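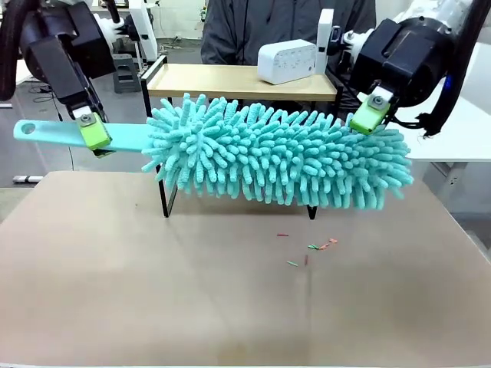
June 2021

Slept badly again and was up before the birds, so I thought I might as well get started on Mother's room. I've been putting it off since the spring and the man from Stillow is coming in July to look at the floorboards, and I can't very well have him climbing over boxes of her sheet music (there must be over 400 pieces in there, most of them with her fingerings penciled in and the corners gone soft as cloth).

I did the shelves first, top to bottom the way she always did them, and then I sat on the bed for far too long reading the inside covers. She wrote in everything. The date, where she bought it, what the weather was doing. One of the Schubert albums says "Fesness, raining, paid too much, very happy," and I had to go and put the kettle on after that.

I'd forgotten how much dusting is really just picking things up and looking at them. The little brass bell, the dish with the foreign coins, the metronome with its door that never would stay shut. I wound it and it still goes! I set it to 80 and let it tick while I worked, and for a little while it was exactly like being nine years old and doing my homework on the landing while somebody's child stumbled through scales behind the door.

Pallavi Malhotra telephoned around eleven, which was a lovely surprise. She took lessons with Mother for years and years, and she has a girl of her own now who wants to learn. I asked if she'd like the beginner books and she went quiet, and then said yes please, very fast, as though I might change my mind. So those are in the blue bag by the front door. I put the bell in as well. Mother used to let the little ones ring it when they got to the end of a piece, and Pallavi must have rung it more than anybody.

The piano is the real question. The tuner from Tripathi said it would cost 200 to put right and that he wouldn't blame me for letting it go, but he played it for a good ten minutes after he'd said so, and I noticed he was in no hurry to put his coat on. Rudwood would collect it for nothing. I keep picturing the wall without it and then going off to do something else. I think I shall have it tuned — I can still manage the slow Schumann if there isn't anyone listening, and the room would be very odd with just a bed and a chair in it.

Lunch was the last of the pea soup with an egg. In the afternoon I got through the window seat, where I found her good scissors, a great many hairpins, and a recital program with my own name on it, spelled wrong. I remember that frock. It itched.

My back is complaining now and I've left the wardrobe for tomorrow, or possibly the day after. The curtains want washing before anything goes back on the sill. Must remember to ask Pallavi whether her girl would like the metronome too, though I may hang on to it a bit longer.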